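Zwischenbericht an die Geschäftsführung, Dienstag, 14. Juni

Liebe Saskia,

du wolltest wissen, wie es mit den Werkstattgutscheinen läuft, also schreibe ich dir mal alles runter, bevor ich in den Urlaub verschwinde! Gestartet sind wir ja mit Tomstead und Petcombe, seit dem Frühjahr ist auch Pirihi dabei. Bisher haben wir 1089 Gutscheine für den kostenlosen Bremsencheck ausgegeben, 300 davon sind eingelöst. Ich hatte mir mehr erhofft, das gebe ich zu, aber die Kurve zeigt nach oben – vor allem in Petcombe, wo die Kollegen den Kunden gleich beim Reifenwechsel einen Termin anbieten (ganz ohne Formular, darauf bin ich ein bisschen stolz).

Nicht so schön ist die Sache mit den Bremsscheiben. Hulano liefert weiter in Teilmengen, von den bestellten 500 Sätzen fehlen uns noch 198. Danai Ververidis telefoniert fast täglich mit dem Lager und hat jetzt immerhin eine schriftliche Zusage für den Rest. Bis dahin verteilen wir die Ware so, dass Tomstead zuerst bedient wird, dort stehen die meisten Lieferwagen auf dem Hof. 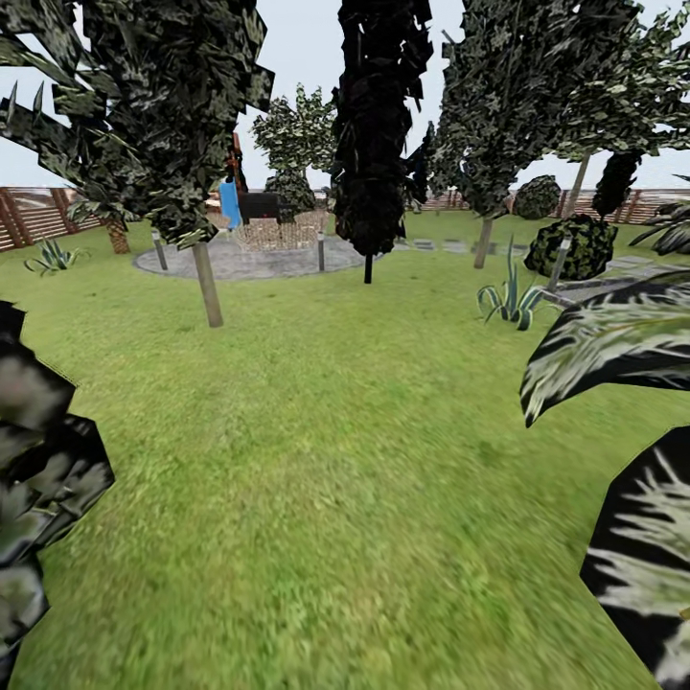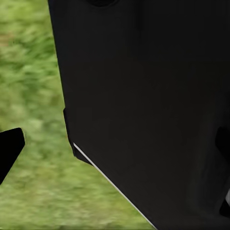
Computersimulation, zwei Ansichten vom selben Ort

Zum Geld: Wir liegen im Plan, die Druckkosten waren sogar niedriger als gedacht. Was ich unterschätzt habe, sind die Stunden am Telefon. Viele Leute rufen an und fragen, ob der Gutschein auch für den Zweitwagen gilt (gilt er, steht aber nur auf der Rückseite – das ändern wir beim Nachdruck).

Offen ist noch, ob wir im November die Lichttests mit dazunehmen. Ich wäre sehr dafür! Pirihi würde mitmachen, bräuchte aber ein zweites Einstellgerät, und dafür müsstest du das Budget freigeben. Das Angebot schicke ich dir noch diese Woche, schau bitte vor allem auf die Wartungskosten.

Viele Grüße aus der Werkstattbetreuung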